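Tristby Kitchen Pack: a first look at the simulator add-on

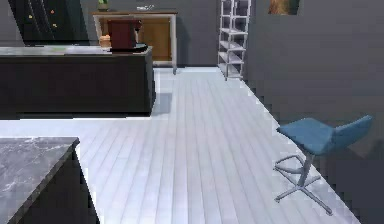 Kornél Pap

Since April we have trained our mobile base only in the two office scenes which came with our license, so I was glad when Tristby released the kitchen pack. I used it for three weeks and I want to share my notes with the readers who consider buying it.

The pack contains 134 room layouts and 1000 loose objects. The layout I used most has a dark island with a marble top, a wide plank floor and a single blue bar stool near the wall. It looks like an easy room. For our navigation policy it was the hardest one - the stool stands on a star-shaped foot, and our planner at first considered only the central column. I had to make the safety margin larger before I could continue.

The shiny floor is the second point of interest. Bright glare is something our depth estimation does not like, and in the office scenes we never had it. You can lower the reflections in the material settings, but I recommend to leave them on for at least part of the training.

I am less satisfied with the walls. The gray wall on the right meets the floor in a jagged line, like stairs, and you should check if this disturbs your edge detection. Marisol Castaño from our perception team filtered it out with a small script, which she will gladly send to you.

Loading time on my workstation was 263 seconds for the first start and much less after that. The price is 258 euros per seat, with updates for one year. The manual is short, and the chapter about collision shapes is missing completely. Tristby support answered my question about it in two days.

Next month I will test the pack together with the Gident arm model.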